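12th April

Colorfastness, batch 2. Wool-blend table cloth, Talto supply, dark green. Continuing from the September series, which was stopped when the old lamp failed.

Swatches cut along the warp, edges pinked, weighed dry after overnight conditioning. Wash at 84 minutes total including both rinses. Detergent is the unscented Cinder powder, same tub as before, lid taped between runs. Bath drawn from the hot line and left to settle before the swatches went in. pH of the first bath read slightly high against the September value. Electrode recalibrated and read again, same result, so the water is taken as the cause and not the meter.

Bleed onto the white cotton strip was visible after the first wash and much weaker after the second. The third strip is close enough to the blank that I would not want to grade it under the bench light. Put it in the folder for grading under the cabinet light with the others. Nylon strip picked up more than cotton in all three washes. The stain is yellower than the cloth itself, which suggests one component of the dye is leaving ahead of the rest. The Peronton samples behaved the same way last fall and went flat and bluish by the end.

Dry rub: trace only. Wet rub: clear mark on the cloth square, worse across the weft than along it. Repeated with a fresh square and slightly less water, same ranking. The rub head needs a new clip. The present one lets the square creep toward the end of the stroke and smears the edge of the mark, so only the middle part should be graded.

Lamp exposure started on the masked set. Lamp counter at start 3,698 hours. First pull at 36 hours, second at 112. Mask is the black card, not the foil, as the foil left a warm edge in the previous series. Sample rack rotated one position at each pull.

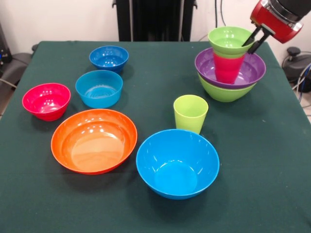 Dark green cloth in use, with plastic bowls and cups. Faint creasing on the top.

Lint is a separate problem. The surface has a light nap and holds pale specks, which confuse the gray scale reading at low contrast. Tape-lifting before grading removes most of them but also raises the nap and makes the swatch look lighter from one side. For now: one pass with the soft brush, always in the warp direction, then grade with the warp vertical. Do the same to the unwashed control or the comparison is worthless.

Shrinkage measured between the stitched marks. Warp direction within tolerance. Weft direction needs a second reading, as one mark had pulled and I do not trust the number. Not entered in the sheet yet.

The Asante quote for the replacement dye lot lists a fixing agent we have not used. Need the data sheet before agreeing to anything. Also need to know if it can go in at the second rinse or wants its own bath, since an extra bath changes the cycle time and the two batches would no longer compare.

To do:
Restitch weft marks on the spare swatch, rewash, measure.
New clip for rub head.
Grade strips under cabinet light.
Order multifiber strip, down to the last sleeve.
Log lamp counter at first pull.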